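Storing Tape, Cord and Wire on Spools

Updated 04/02/2024 by Leandro Gallardo

Adhesive tape fails in storage mostly through heat and dust. Keep rolls at room temperature, away from windows and water heaters. Masking tape should be used within a year of opening; after that the adhesive transfers to the surface and needs solvent.

Rolls of soft tape stored on edge develop a flat spot. Lay them flat, with a square of waxed paper between each pair. If the edge has picked up grit, wipe it with a cloth barely dampened with mineral spirits and let it dry before use.

Cord and solid wire behave differently. Wind them under light tension, in even layers, and stop 5 mm short of the flange. Secure the free end through a hole or notch — a rubber band will perish and stick. 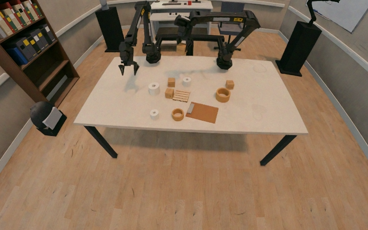

Sort by use before you buy any rack. Clear a surface, put out every spool you own and group them by core diameter. White spools with hollow centers, like the three on the white table, are easy to confuse once they are back in a drawer, so write the contents and date on the inside of the core. A dowel through the cores then holds a whole group. For a 166 mm drawer, cut the dowel to 160 mm.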